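The Slow Business of Counting Swifts

Nine years into a chimney swift survey, a small town has learned to look up, and to bring its own chair

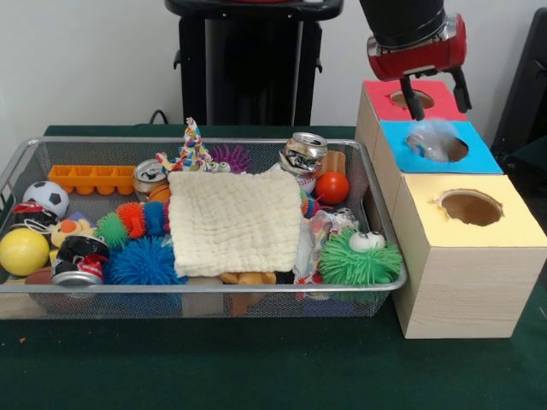 The first thing Sandamali Pathirana tells new counters is to go to the bathroom beforehand. Swifts keep their own schedule, and the twenty minutes before dark are the only ones that matter. She has lost good observers to the gas station across the street at the exact moment the whole flock went down the flue.

The flue in question belongs to the old Praltden shoe factory in Histlow, a brick building that has made no shoes since before most of its admirers were born. Its chimney is 41 feet tall, unlined and gloriously out of code. To a building inspector it is a headache. To a bird that cannot perch upright and has to cling to a rough vertical wall all night, it is the best hotel in the county.

Pathirana taught middle school math until she retired, and she still runs the count as if someone might be passing notes. Each observer takes a side of the chimney and a clicker. Talking is allowed until the first bird drops. After that you may breathe.

I went along on a warm evening in May, when the migrants were still coming through and the residents hadn't yet split off to nest. For half an hour the sky held a single swift, twittering like a loose fan belt. A man walking his dog asked what we were looking at. I pointed. He looked at the chimney, then at me, and moved the dog to the other side.

Then there were more. They came in low over the bank and the Methodist church and began to circle, loosely at first, then in something that could pass for a funnel. One bird would brake above the opening, flutter, think better of it and rejoin the ring. The first one in seemed to settle an argument, and the rest poured after it.

I clicked 135. Pathirana, on the opposite side of the lot, had a different number and the tact not to say it right away. Two observers rarely agree, which is why she uses two.

The future of the chimney is less tidy. Kubo, the company that bought the factory for apartments, wants to cap it. The first drawings showed a handsome little steel lid. Pathirana brought nine years of counts to the planning meeting in a binder with tabs, and the second drawings showed no lid, plus a note reading "birds?" in the margin. She considers the question mark progress.

There is also a backup plan, a freestanding tower out at the Wundale nature center, built to imitate a chimney and used so far by a family of wasps. Swifts can take years to notice a new address, if they notice at all. Pathirana checks it anyway, driving out once a week with a flashlight and a folding stool.

"They'll come or they won't," she said, packing up her clicker. She was already squinting at the sky over the bank, where one late swift was still going around.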